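Kerenell Adds Its 434th Sauna, Would Like a Word About the Opening Hours

Kerenell, the directory of public saunas and steam rooms, now lists 434 of them. The newest is in Grumness, seats six and opens at 6 a.m. - a fact its neighbors already knew. 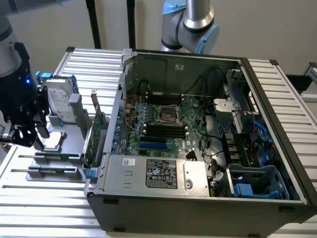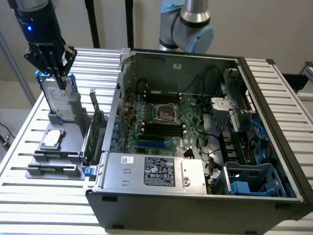
"We check every listing by phone," said founder Amirul Subramaniam. "Most people hang up warmly." Corrections are welcome through August, towels are not included.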